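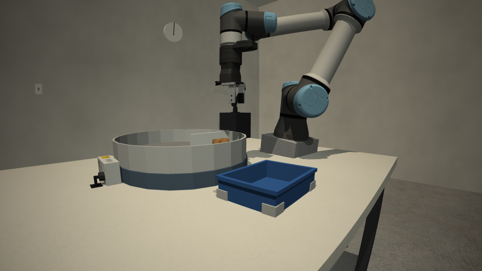 Brock Beaudoin reckons I should stop moaning about paint and learn to love it, and he left a comment under my last post to say so. Colour matching, according to him, is the only part of body repair where you still have to use your own eyes, and anyone who leaves it to the mixing computer deserves the wing they get.

Well, Brock, I've had a weekend of it now and I'm a convert! Completely.

For anyone new, I've been bringing my old Hedegaard estate back to life in the garage behind the house in Stirville. The nearside front wing had gone at the bottom edge, the usual place, where the mud sits behind the arch liner. I cut out the rot, let in a new piece, ground the welds back and then spent far too many evenings with filler and a long block. I loved every minute of that bit. Painting was what I'd been dreading.

The factory colour is a silvery green that looks like nothing much on a dull day and then goes lovely when the sun gets on it. The paint code gives you a starting point, but the car has done 91,000 miles and it has faded, more on the roof than on the doors. So I took the fuel flap down to the counter at Fellano and they mixed me 5 test cards, each a touch different. I'd never have thought to ask for that – they offered!

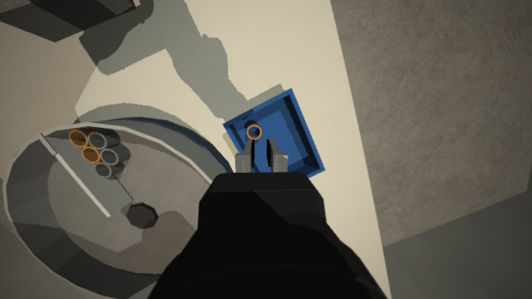

Page last changed: 2019-09-02

Back to the cards. I sprayed them all in the same way, same gun, same pressure, cleared them and left them overnight. Next morning I taped them to the door and walked round the car with a cup of tea. Straight on, three of them looked perfect. From a low angle two of those went dark and muddy, and the one left over was so close that I lost it against the door for a second. What a feeling that is.

Then the blend, which was Brock's other bit of advice. You don't stop the new colour at the panel gap, you let it fade out across the front of the door and clear the whole lot. I used Zurnow clear, two coats, with a good long wait between them. There's one run near the indicator hole and a bit of dust by the mirror, and both will flat out with some 2,000 grit once it has gone properly hard.

A body shop had quoted me £1,405 for the wing and door, and I do see why now, with all the masking and waiting about. They earn it. But I'm so glad I had a go.

Next up is the rear bumper, which is plastic and needs its own primer. Brock, if you're reading, do I put the flex additive in the colour as well or only in the clear? The tin says one thing and the chap at Fellano says the other.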